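Mirjam Schwaiger has run the play kitchen at Dauda, a drop-in playroom, for 3 years, and she has opinions about lunch.

"I'm served 33 meals a week," she says. "I have never once been full."

Her regulars are mostly four. They like to chop, and she lets them chop anything. The red plastic knife, she says, is the most fought-over object in the building, ahead of the good tricycle.

"Adults always ask what the green blocks are supposed to be. Cucumber, on a weekday. Last week they were a hotel."
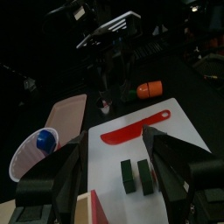
On putting things away

Schwaiger used to label the shelves. Then she watched Tharindu Howlader, her colleague, spend a whole afternoon in August sorting cups from vegetables.

"By snack time there was something blue in a cup again," Howlader says. "I asked. It was soup."

They now own one big bin. The cutting board goes in last — flat, on top, like a lid.

"It's a system," says Schwaiger. "Parents tell me theirs is worse, and they paid for theirs."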